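May
Posted by Smaranda Furtună

Right, quick one, got to be out of the door by half six and I haven't found my whites. Still can't find the left pad strap either. But I promised I'd write up the Vavora game before I forgot who got out to what, so.

We won. By 2 wickets. I'm still not sure how.

They batted first, which was their choice and a fair one, the pitch looked flat as anything and the outfield had been cut that morning. First few overs went everywhere. I-hsuan opened from the railway end and got hit for three fours in her second over, all of them decent balls, one of them a really decent ball, and she just stood there with her hands on her head. Then she went round the wicket and bowled the same length for the rest of her spell and hardly anyone touched her. No idea why that worked. She says she didn't change anything except the angle.

Their number three was the problem. Tall, left handed, didn't say a word all afternoon. Got to fifty before drinks and looked like he'd stay till tea. We dropped him twice. One of those was me — at midwicket, straight in, straight out, I've got the bruise. Sarahí had him in the end with one that kept low. Lucky? Bit. She'll tell you she meant it.

After that they sort of fell over. Five down for not very many. Luminița took a catch at slip that I didn't see because I was retying my boot, and everyone has been telling me about it since. Apparently one handed. Apparently behind her. Fine.

Tea was the usual. Egg sandwiches, too much squash. Somebody had made a lemon cake that went in four minutes.
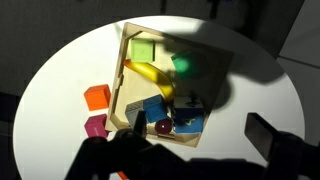

Cubes and a banana in the wooden tray.

So, the chase. Gheorghița and I went out first becuase nobody else had pads on. I made nine. I'd like to say it was a patient nine but I played and missed at most of it and then walked past a straight one. Bowled, middle stump, no argument. It's the same shot as the Grellico game and the one before that, front foot going nowhere, head falling over. I know what it is. Knowing doesn't seem to help.

Gheorghița stayed though. She doesn't hit it hard, she never has, she just leaves anything wide and nudges the rest and runs like a mad thing. Quick singles all day. Wicketkeeper got quite cross about it. Every time I looked up from the scorebook she was diving for the crease with half the square down her front.

Lost a clump in the middle. Two in an over, then a run out that I'm not going to talk about because both people involved read this. It was nobody's call. It was a bit somebody's call.

Then it got tight. Luminița went in at eight and told us she was going to block, and hit the second ball over the sightscreen. Into the nettles. Took ages to find and their captain was getting twitchy about the light, though it wasn't that bad, I could read the book fine. She got out next over doing the same again. Worth it.

Sarahí finished it. Edge through where third slip would have been if they'd had one, ran two, bats in the air, that was that. Gheorghița not out at the other end, sixty-something. I'd put the exact number but the book is in the kit bag and the kit bag is in Luminița's car.

She went past 400 runs for the season in that knock as well, which for us, in May, is silly. Didn't know till I added it up in the bar. She didn't know either. She said oh and went back to her chips.

Things I want to remember for next time:

Bowl I-hsuan round the wicket from the start. Don't put me at midwicket. Somebody bring a spare set of bails, we were one short and had to borrow. And we've got to sort out calling between the wickets — loud, early, one person. We say this every year.

Away at Stamuvora next. Horrible slope, ball runs off to leg from anywhere, and a short boundary on the pub side that everyone gets caught on. They were strong last year, and they've kept most of the team I think. We'll be missing at least one bowler. If anyone reading can bowl even slightly straight, message me before then, lifts avaliable.

Nets tonight if the rain holds off. I am going to work on the front foot. Found the strap, it was in the washing machine.

Smaranda

Text and scores © Smaranda Furtună | Contact me | Back to top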